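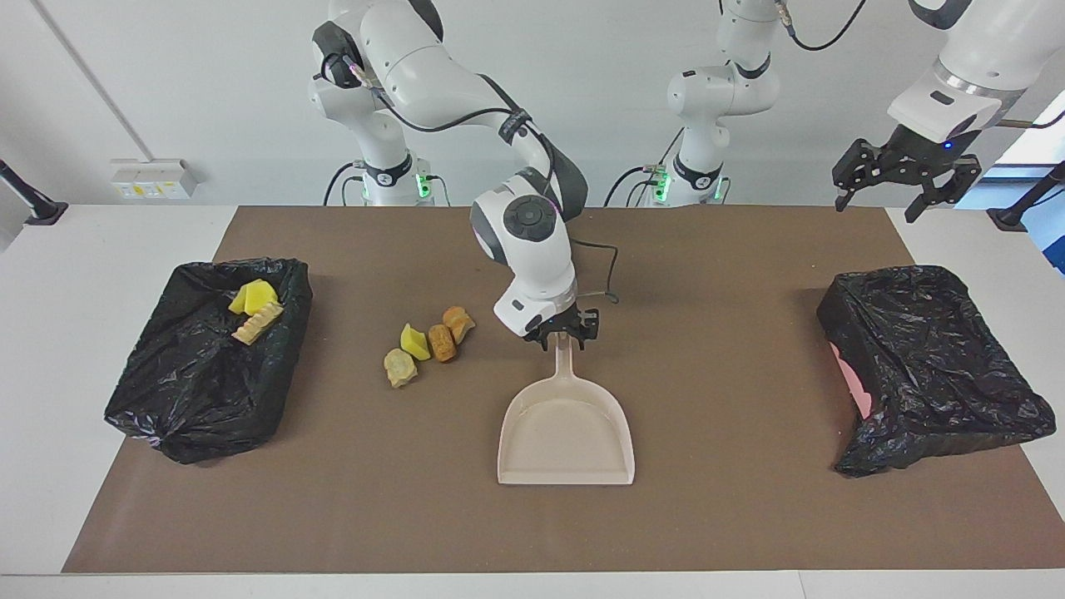 # Preguntas frecuentes sobre el recogedor, las migas y el cubo de mesa

En el taller de meriendas de Jorkumgate se come, se pinta y se pega, muchas veces en la misma mesa, y al final siempre queda algo que barrer. ¡Nos encanta que preguntéis tanto por esto! Hemos juntado las dudas que más nos llegan.

### ¿Puedo usar en la mesa el mismo recogedor que en el suelo?

No, por favor. El de mesa se queda en la mesa y el de suelo duerme en el armario de la entrada. Si tienes dudas de cuál es cuál, pregunta a Ida Schmieder, que los marca con rotulador por debajo.

### ¿Qué forma de recogedor va mejor para restos de comida?

A nosotros nos gustan los de plástico, con pala ancha y poco profunda. Se arrima el borde delantero a la superficie, se empuja la comida hacia dentro y los bordes levantados de los lados y de atrás evitan que se escape. Un mango largo y estrecho también se agradece muchísimo (llegas al centro de la mesa sin meter la manga en la mermelada).

### ¿Barro primero lo grande o lo pequeño?

¡Lo grande! Los trozos de galleta o de pan se recogen enteros, con la mano o con la pala, y después vienen las migas. Si empiezas con el cepillo a lo loco, los trozos se parten y acabas con el triple de trabajo. Lalit Kandpal defiende el orden contrario y, bueno, su mesa también queda limpia, así que tampoco vamos a discutir.

### ¿El mantel protector se sacude?

Dentro de la sala, no. Se barre extendido, siempre hacia el mismo lado, y luego se le pasa una bayeta bien escurrida. En julio, con las puertas abiertas, sí lo sacamos al patio y es una maravilla.

### ¿Qué bolsa le pongo al cubo?

Las negras del segundo cajón. Son más grandes que el cubo, y eso viene muy bien: dobla lo que sobra por encima del borde y no te preocupes si queda arrugada. Lo importante es que el fondo toque el fondo. Una bolsa que se queda en el aire se hunde con la primera piel de plátano.

### ¿Dónde coloco el cubo?

Encima de la mesa, a un lado, y con sitio libre entre el cubo y el recogedor para ir juntando los restos. Jannik Kasten lo pone a la izquierda porque es diestro; si eres zurdo, dale la vuelta a todo.

### ¿Las esponjas van con los restos de comida?

Las gastadas sí, al mismo cubo. Las cambiamos a menudo, y disfrutamos estrenándolas más de lo razonable.

### ¿Hay que lavar el recogedor cada vez?

Si solo ha habido migas secas, basta con vaciarlo y darle un golpecito contra el interior del cubo. Si ha habido fruta, yogur o queso, agua tibia y jabón. Se deja boca abajo en el escurridor 20 minutos y a su gancho.

### ¿Cuánto se tarda en dejar lista una mesa?

Depende del grupo. Con las galletas de sésamo reserva un rato extra, ¡las semillas llegan a todas partes!

### ¿Puedo proponer otra pregunta?

¡Claro que sí! Déjala escrita en la libreta que hay junto al fregadero. Reinhold Rathjen las pasa a esta página cuando se llena una hoja.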